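### 3.2 Small furniture and the condition of hard floors

The second part of the study looked at the floor immediately around small items of bedroom furniture. Earlier work in the Stotura housing survey recorded floor wear by room, which gave a fair picture of hallways and kitchens but said little about bedrooms, where traffic is light and marks tend to gather in patches. We therefore took the single piece of furniture as the unit of record. Bedside cabinets were chosen for the first round, as they are common, light enough to be moved by one person, and often pulled out or turned when a room is rearranged.

Records were drawn from 20 homes in the Hinojosa and Plorkmont districts, all with tiled floors in at least one sleeping area. For each cabinet, the assessor noted the colour and form of the unit, the type of storage (open shelf, drawer or both), the tile pattern, and any marks on the floor in front of the unit and to either side. Marks were sorted into 4 classes: scuffs, smears, stains and isolated small marks. No attempt was made to assign a cause to any single mark. The complete set, including entries from the other rooms, came to 1,498 floor records.
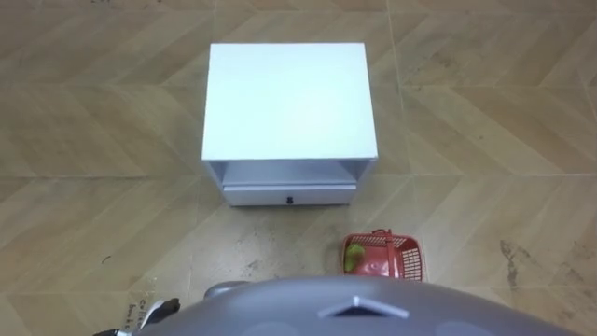
**Figure 3.** White bedside-type cabinet with open shelf and single closed drawer, on tiles with a wood-grain, herringbone-like print. Scuffing and grime are present on the floor below the drawer front, with a larger dark stain to the right.

Patterned tiles presented a particular difficulty. On plain, pale tiles the assessors agreed closely on where a mark began and ended. On tiles printed to look like timber, the alternating light and brown bands hid the edges of faint smears, and grout seams were at times recorded as marks in error. After the first 10 homes, the recording sheet was changed so that the tile pattern and the direction of the grout lines were sketched before any marks were entered. Agreement improved, although faint smears remained the weakest class.

Loose household items on the floor — baskets, toys, shoes — were left in place and entered on a separate line of the sheet. Moving them would have exposed more of the surface, but households had been asked to leave their rooms as they were, and the Jomunon protocol on which our sheet is based treats such items as part of the ordinary use of the floor. Areas hidden beneath them were entered as not seen and were excluded from the totals reported in Section 4.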